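Dumthorpe Seed Swap: Your Questions

So glad you want to join in!
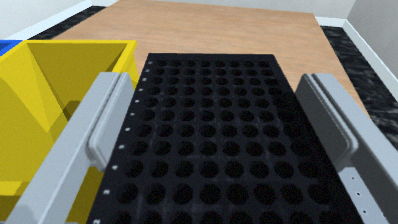 When is it?
The next swap is in December, and we can't wait. Doors open at 2 and we go until the tables are bare.

Do I have to bring seeds?
Nope! Come empty-handed if this is your first year (we were all new once) and take home up to 48 packets.

What should I write on my packets?
Plant name and the year you saved it. Notes on taste are a treat – Adjoa Akpalu's bean labels are half the fun!

Can I bring store-bought seed?
Sure, if it's still sealed.

Is there parking?
Yes, 60 spaces behind the hall on Fundura Lane.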